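Graltcombe Robotics Forum > Student Projects > Manipulation

Pouring task: when to stop the tilt (club project, two-arm cell)

skidau_arm
Posted January 11, 2020

Our club is building a drink-serving task for the spring demo. The arm picks a bottle from a row against the wall, moves it over a mug and pours. Clutter is part of the task by design: other bottles and a second mug stay on the table throughout, and the policy has to ignore them. We have 1277 recorded episodes, all teleoperated, logged with the Ursu recorder at 30 Hz. 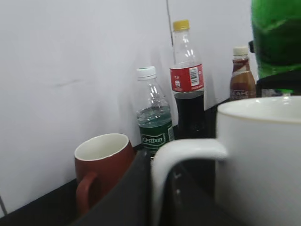

The approach works. Target selection works. The problem is the end of the pour. The policy starts tilting at a sensible point and then either returns upright too early or holds the tilt until the mug overflows. Of the last 14 evaluation runs, 11 failed in one of those two ways. Fill level is not an input. The only inputs are wrist images and joint positions.

Has anyone here got a reliable stop condition without a scale?

studel_b
Put a scale under the mug. A load cell and an amplifier board cost less than the bottles you will spill.

skidau_arm
The rules for our demo category say no instrumented objects. A scale under the mug counts as instrumented. I asked.

studel_b
Then put it on the arm side. Wrist force gives you the mass leaving the bottle. Subtract, stop at target, done.

offset_error
Disagree with studel_b on the wrist force. We tried that in August with a sensor of similar price to what a club can buy. While the bottle is rotating, its center of mass shifts and so does the liquid. Our estimate was off by more than the volume we were trying to pour. It is usable if you pause the tilt and let the reading settle, but then you have a very slow pour.

studel_b
You had a bad calibration. Gravity compensation handles rotation if the sensor frame is right.

offset_error
It handles a rigid load. A half-full bottle is not one.

tmx_lab
Back to the original question. Can the camera see inside the mug during the pour? If the view is mostly the outer wall and the handle, the policy has no fill information at all and is learning average pour duration from your operators. That would explain both failure types.

skidau_arm
Partly. The rim and a bit of the interior are in view, the liquid surface is not.

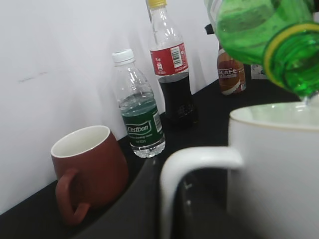
Operators were standing and looking down into the mug, so they had information the policy never gets. I had not considered that when we set up the recording.

tmx_lab
That is your bug, then. Either raise the camera or make the operators work from the camera feed only. The second option costs you a new dataset but no hardware.

offset_error
Also check how full the bottles were at the start of each episode. Flow at a given tilt depends on it. If your operators always topped up, the policy has only seen one case.

skidau_arm
Start level was not logged. We refilled when someone noticed.

studel_b
Log it. I still say wrist force, with the pause. Slow is acceptable for a demo.

skidau_arm
Plan for now: one extra fixed camera above the mug, start level written into the Ursu metadata, and a small batch of new episodes before I retrain. If the overhead view does not fix it I will try the pause. Will post numbers in this thread.

offset_error
Keep the old episodes for the approach phase. Those labels are fine.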